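Vuelve el taller de fieltro de Grasso, y esta vez con lana de aquí

Os lo cuento en caliente, que acabo de salir de la reunión y todavía tengo el café a medias: el taller de fieltro de Grasso reabre en septiembre. Sí, el de toda la vida, el de la calle de la fuente, el que cerró hace tres inviernos cuando se rompió la caldera y no hubo manera de encontrar la pieza. Llevo preguntando por él desde entonces (en la panadería ya me ven venir), así que imaginaos la alegría.

La novedad gorda es la lana. Hasta ahora el taller compraba fuera casi todo, ya peinado y teñido, y lo que daban las ovejas de la comarca se quedaba en sacos o se malvendía. A partir de este otoño la cosa cambia: la cooperativa Bradard ha firmado la compra de 600 kilos de lana de los rebaños de Medum y alrededores, que se lavará en el lavadero de abajo y se cardará en el propio taller. Me enseñaron los sacos apilados en el almacén, y qué olor, madre mía. A mí me encanta, aunque entiendo que haya quien prefiera esperar en la puerta.

Son once los ganaderos que entran en el acuerdo. Alguno me reconoció que lo ha firmado sin mucha fe, porque ya hubo un intento parecido hace años y aquello acabó en nada. Esta vez, al menos, cobran la mitad al entregar y la otra mitad en primavera, y el precio por kilo está puesto por escrito. No me lo quisieron decir, eh, y mira que insistí. Lo único que saqué en claro es que les compensa el viaje hasta Grasso, cosa que antes no pasaba.

El edificio, para quien no lo conozca, tiene lo suyo. En el dintel de la entrada está grabada la fecha de 1601, y en el pueblo se cuenta que fue primero un batán y después un granero. La caldera nueva ya está instalada, han cambiado las ventanas del lado norte y el suelo de la sala grande está nivelado por fin (los que hicisteis algún curso allí recordaréis las mesas calzadas con cartones). Falta la rampa de acceso, que me prometieron para antes de abrir. Yo me paso la semana que viene a mirar y os digo.

¿Y qué se va a hacer allí dentro? Pues de entrada, mantas, zapatillas y piezas para tapizar. La marca será Over, que suena muy moderno pero viene del nombre que le daban los pastores a la majada de arriba, o eso me explicaron con mucha seguridad. Los colores van a ser los de las propias ovejas, crudo, pardo y negro, más unos pocos tintes que están probando todavía. A mí los grises me pierden, lo confieso, tengo media casa en ese tono, y pregunté si habría. Habrá, mezclando lana negra y cruda en la carda, con lo que cada partida saldrá un poco distinta. Para el que quiera dos cojines idénticos será un fastidio, yo estoy deseando verlos.

De puestos de trabajo se habló menos de lo que me habría gustado. Empezarán con una plantilla pequeña y turno de mañana, y según vayan los pedidos del invierno decidirán si abren también por la tarde. Pregunté dos veces y dos veces me dijeron lo mismo, así que ahí lo dejo.

Mientras tanto, he estado refrescando lo poco que sé de tejidos con pelo, que si fieltro, que si polar, que si felpa. Al tacto se distinguen enseguida, pero a simple vista una tela gris y peluda engaña bastante, sobre todo con la luz de lado, cuando las fibras del borde se encienden y parece todo más claro de lo que es. 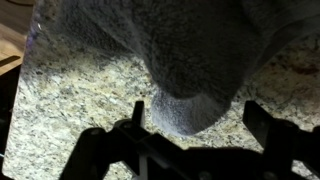
Cursos y apuntarse

Los cursos vuelven también, y aquí conviene espabilar. Habrá uno de iniciación y otro de zapatillas, los dos en horario de tarde, con 93 plazas en total repartidas entre septiembre y la primavera. La inscripción se hace en el mismo taller, en persona y con el carné, de cinco a ocho. Por teléfono no cogen a nadie. El material va incluido en el precio, salvo el delantal, y para el de zapatillas hay que llevar un par de hormas o pedirlas prestadas al apuntarse.

Quienes tengáis todavía el vale del último curso, el que se quedó colgado con el cierre, buscadlo por los cajones, que os lo respetan. El mío apareció dentro de un libro de recetas. Me pido iniciación otra vez, que de las primeras zapatillas me salieron dos pies izquierdos.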